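Visit Report: Home Robotics Workshop, Skurketti

Prepared for the members of the Zulach Technical Training Network

Purpose of the Visit

The network's equipment group visited the Skurketti site in August to learn how a small workshop keeps a household robot in working order between test periods. Several member schools expect to receive similar machines and have asked what daily care involves, how much room is needed, and which jobs can be done by teaching staff. The visit was hosted by Nulodel, which runs the workshop, and lasted from 9:00 a.m. until shortly after 3:00 p.m.

The Work Area

Nulodel does not keep its robot in a fenced cell. The machine is set up in a furnished room on the ground floor, with carpet and a sofa, so that it is checked in the same kind of space where it is meant to work. The host explained that faults found on a bare shop floor were often different from those found among furniture. Soft surfaces in particular call for slow approach speeds and a light touch at the fingertips, and these settings are reviewed each time a hand has been serviced.

Access to the room is controlled by a sign-in sheet at the door. Before any person enters the reach of the arms, the operator announces the fact aloud and waits for a reply. The emergency stop is tested at the start of each working day, and the result is written in the log before any other entry is made. 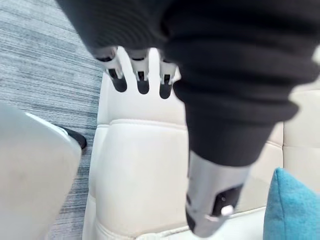 Daily Checks

The morning routine takes 30 minutes and follows a printed card. The operator begins with the arms at rest and looks over the fabric sleeves for worn places, pulled threads, and folds that have become trapped near a joint. Each finger is then moved slowly through its range, first alone and then together with the others. The fingertip pads are wiped with a damp cloth and inspected for cuts. Pads are replaced in full sets, so that all fingers on a hand have the same grip.

Wrist cameras are cleaned next, using a dry lens cloth only. The operator compares a fresh view from each camera with a stored one taken after the last calibration. If the hand appears in a different position, calibration is repeated before work begins. Our group considered this one of the most useful practices we observed, as it requires no special tools and can be taught in a single session.

The log is kept on paper and copied to a shared file at the end of the day. It stood at 1,053 entries at the time of our visit. Entries are short and follow a fixed order: time, part, what was found, what was done, and initials. We were permitted to read several pages and found them clear enough to follow without help.

Care of the Sleeves and Wrist

Sleeve care received more attention than we had expected. Dust and carpet fiber collect in the folds and can work their way toward the moving parts. Sleeves are brushed daily and removed for washing every 2 weeks. A spare set is kept on hand so that the robot need not stand idle while the first set dries.

Replacement sleeves and pads are ordered from Petersen, a local supplier. The host advised new owners to measure the sleeve at both ends before ordering and to keep the old one until the new one has been fitted and tested through the full bend of the wrist. A sleeve that is too tight adds load to the joint; one that is too loose may be caught by the fingers.
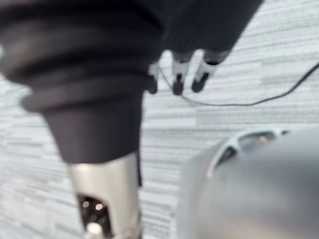 Cables are treated as a separate item on the card. Any cable on the floor is traced by hand from end to end before the arms are powered, and the operator confirms that there is enough slack for the planned movement. Cables with flattened or stiff sections are tagged and taken out of use the same day. Nulodel is considering an overhead route for some of its wiring but has made no decision.

Repairs

Minor repairs are carried out on site. These include changing pads, tightening covers, and refitting sleeves. Work inside a joint is left to the maker's service staff, and the host was firm that schools should observe the same limit. After any repair to a hand, the arm is run at reduced speed for 2 hours before it returns to normal use.

Recommendations

The group recommends that member schools adopt the printed card and the fixed log format before their machines are delivered. Each school should name a lead operator and a deputy, and both should attend the training day at Skurketti. Schools with carpeted rooms should include the cost of a second set of sleeves in their first-year budget.

Copies of the check card may be requested from the Zulach office. Nulodel has agreed to receive a further group in the spring, subject to space.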